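How do you stop a small framed print from getting lost against loud wallpaper?

Posted by Ghizlane Slaoui

Okay, I need outside eyes. I went a little wild in August and put a really bold black-and-white pattern on three sides of a small nook, big curling leaves and petals with checkerboard bits down low. I love it! I paid extra for it (the line is called Indinitz, 765 for the lot, and my sister still brings that up) and it's staying.

My trouble is everything I put in front of it. I have a little print of a potted plant, green leaves, brown pot standing on legs, in a light wood frame. I've been leaning it on the back wall on top of the gray wood-grain surface, and some mornings I like it and some mornings my eye slides right past it to the pattern. I also keep a small pale pink cup around for color and I can't decide if it helps or just looks like somebody forgot to do the dishes.
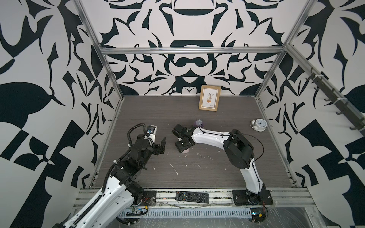

Esmaeil Sharifi

Bigger frame. A busy wall eats small frames, every time. Go up two sizes or get a wide white mat so there's some quiet space around the plant before the pattern starts up again. You can keep the same print.

Yuk-lan Chou

I'd leave the frame alone, personally. I had a wall a lot like yours in my last apartment and I went the bigger-frame route first, and then I had a big thing fighting with a big pattern, which was worse. What helped me was putting fewer small things near it. One plant print, one object with some color, done. I like the pink, by the way, so if you're voting then the cup gets mine.

Ghizlane Slaoui

Thank you both! I'm going to try the mat first because it's cheap, and the plant picture has a cream background already so I think an off-white would go better than a bright one. The frame has that light brown, kind of gold edge and I don't want to lose it. I've also been playing with a little white alarm clock, the kind with two bells on top and blue numbers, and I thought it would be perfect with all that black and white.
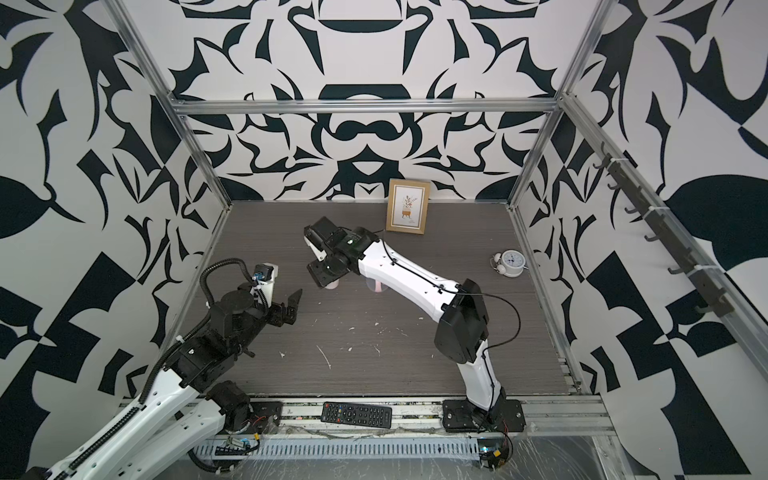

I haven't settled on where the clock should go, though. Next to the frame feels too matchy, and off to the right side it's sort of floating by itself. I also have a row of dark gray hooks over on that side and I could hang something there — a plain dish towel, maybe, or a rust-colored one to pick up the pot? Too much?

Yuk-lan Chou

Rust towel yes, but plain, no stripes! I'd stand the clock a hand's width from the frame and a little forward so the two overlap a bit when you look from the front. And give the surface a wipe before you decide anything. On dark wood grain every little white crumb shows, and I've rearranged a whole shelf before noticing that all it needed was a damp cloth.

Abdelkrim Bouzid

paint it white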